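23 January 2022 - Samuel cell, handheld gripper pair

Right gripper was losing its position whenever the cable was bent hard near the housing. Osian had it down as a calibration fault. Recalibrated twice, same result, so opened it up. Connector was seated but the strain relief had let go, and the plug could move under side load. New relief fitted, screws retorqued, cable given a longer loop at the exit. Bent it by hand 30 times with the log running and got no dropouts.

Left gripper: jaws were closing short. Cleaned the slides and reset the open stop. Jaw travel now reads 106 mm on the caliper, which matches the sheet from August. Marker plate checked for play, none found. Do not loosen the plate screws without redoing the offset file. Seren lost most of an afternoon to that last time.

Table: foam board still overhangs on the left. It stops short of the wood at the back, so keep objects on the white. Katsuhiko wants a full-width sheet from Flovitetti. Order not placed yet.

Check run after reassembly used the white lamp-shaped object, mainly side contact on the base with the right gripper. Recorded 29 passes. Tracking held on all but one, and that one was a late start on my part - marked bad in the log, leave it out.
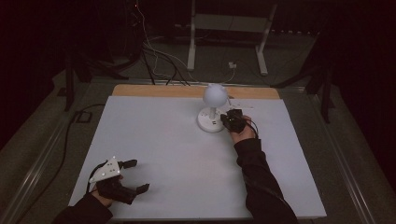
Clitbridge Manipulation Group, Cell Maintenance

Still open:

Cable on the left unit has the old relief. Same part number as the one that failed. Replace before the next long session.

Clock drift between the two units was up to 7 ms at the end of the run. Within limit, but it was lower before the firmware update. Tegwen has the earlier logs and will compare.

Spare reliefs are in the Fodonholm drawer, second tray. Lowri to reorder.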